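In Defense of the Big Round Table
by Cirilo Xolalpa

I have lived with a rectangle for most of my adult life, and I'd like to register a complaint. A rectangular table has a head. Put one in a room and within a week somebody is sitting at the head of it, usually with a folder, and everybody else is sitting along the sides like passengers. The person at the far end might as well be in another county. When he wants the tape he has to ask for it, and the tape travels down the table through four pairs of hands, each of which uses a little.

Our rectangle was a Ferkberg. It came flat in a box, cost $607, and had a drawer that opened only if you were not in a hurry. I don't blame the Ferkberg for everything. I blame it for my left hip, which found the same corner every morning on the way to the coffee, and for a style of meeting in which two people on the same side of the table had to lean out like rowers to look at each other.

The standard objection to a round table is that it wastes space. People who make this objection have always just bought a tape measure. They will show you that a round table leaves four useless triangles where a rectangle would leave none, and they are right, and I have come to love the useless triangles. You can stand in them. A stool fits in one. The fern has been in another since March and has never looked better. A room where every inch has been put to work is a room you can't turn around in while holding a cup.
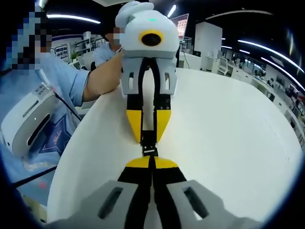

What a round table really does is let people reach the middle. This sounds like nothing until you've tried to do something fiddly with another person, something that takes two pairs of hands and a very small part. On a rectangle you end up side by side with your elbows in each other's ribs, or across from each other at whatever width the manufacturer settled on. On a curve you shuffle along until the distance is right. The top here is white, plain, and shiny enough to give back faint reflections, and when a small black piece is being handled over it you can at least tell where the piece is. I once dropped a black screw on a walnut table. It is, as far as I know, still there.

I'll admit the shine took some getting used to. I had wanted the Nallska, which is oak, or at any rate says so in the catalog with a great deal of confidence. Hermenegildo Chávez, who was paying half, wanted white. His argument was that wood hides dirt and white shows it, and that we were the kind of people who needed to be shown. I found this insulting for a day and then I wiped down the Ferkberg with a white cloth, and we ordered the white one.

It shows everything. It shows toast. It shows the ring from a glass of water, which I'd always believed to be a clean substance. You can read a person's whole lunch off it by one o'clock. The upshot is that people wipe it, without a sign or a schedule, out of plain embarrassment, and I can't say that of any surface I have owned before.
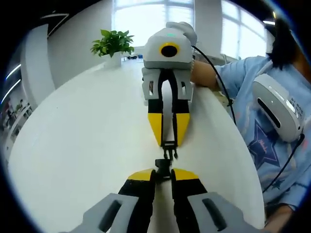 Reaching across the white table.

There are things a round table is bad at. You can't push it against a wall without looking like you've given up. You can't cut fabric on it, or lay out a long drawing, or do a jigsaw puzzle of anything wider than it is tall. A tablecloth for one costs more and hangs in folds that catch your knees. Getting it through the door took two of us, plus a neighbor who offered advice from the stairs, and the delivery people wanted another $150 to do what the neighbor was describing. We declined. There is a mark on the door frame at shoulder height that I pass several times a day.

And I know the big claim made for round tables, that they make everyone equal. I don't believe it. King Arthur had one and look how that went. Whoever talks the most will still talk the most, and can now be heard equally well from every seat. But he has to work for it. The furniture isn't helping him. A man with a folder comes in, looks for the head of the table, walks halfway around, and sits down next to somebody like a normal person. I have watched this happen to Hermenegildo and I believe it has happened to me.

The Ferkberg is in the hallway now, under the mail. It's a good hallway table. It has its long side to the wall and both its back corners where they can't hurt anyone, and I've nearly forgiven the front ones.

3 comments

tallow_jane
You forgot chairs. Regular chairs with arms never tuck in under a round table, they stick out like petals and you trip over them in the dark.

R. Ostrander
I had the Nallska. Water rings on that too, they just take longer to find. Side with Hermenegildo on this one.

pegboard
Jigsaw people exist and we vote. Also, move the fern before you decide it was the corner it liked.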